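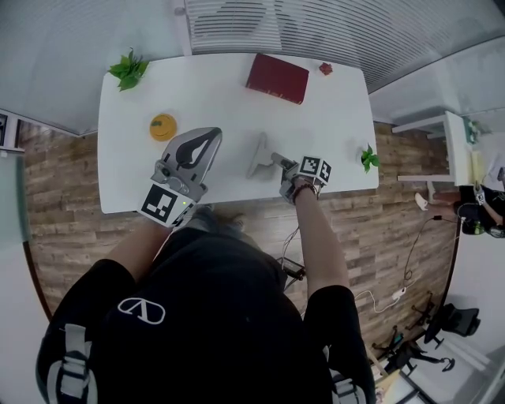

Figure 6. The white table, with the dark red book, the round orange object and the two sprigs of green leaves.

4.2 What people do with a nearly bare table

I'll admit I went into this part of the study thinking the table would be the dull bit. We had the shelves in Olstead to write about, and the kitchen drawers in Trellwood (which Ekrem Soylu covers in the next section, with far more patience than I'd have), and a plain white table with a handful of bits on it seemed like something to get out of the way in July before the proper work began. It has ended up as the longest chapter of my notes.

The request was the same for everyone: set the table out until you're happy with it, then say you've finished. We gave no theme and no time limit. I was hoping people would talk as they went, and most of them did, sometimes to me and sometimes to the book.

The book got the most attention by a long way. People wanted it straight, or they very much wanted it at a slant, and they'd nudge it back and forth for ages before touching anything else. In Figure 6 it lies slightly angled at the far side of the table, with a small red object just to the right of it. Keogh (1) calls this sort of thing an anchor, the piece that everything else gets measured against, and I think that's a fair word for it, although several of our people treated the book more like furniture. One woman told me you wouldn't put leaves on a book any more than you'd put them on a chair!

The greenery was where tastes really parted. Figure 6 has one sprig at the far left corner and the other near the right-hand edge, and wide spacing like that came up again and again in the interviews. People called it "framing" or "giving it room", or just said the middle looked better clear. Others wanted both sprigs together, like something in a vase — Diarmuid Hennessy and I argued over whether to code this as grouping or as decorating, and in the end we kept both labels and let them overlap.

Then there's anything round. The orange piece sits on the left half of the table, below the leaves, and round things made people cautious about edges. Of the 55 people we interviewed, 7 brought up rolling before I'd asked a single question about it.

I'd be careful about reading too much into any one layout. Brurkar (2) makes the point that a table is always on its way to being some other table, and our interviews were held straight after the task, when everybody had a reason ready for where things had gone.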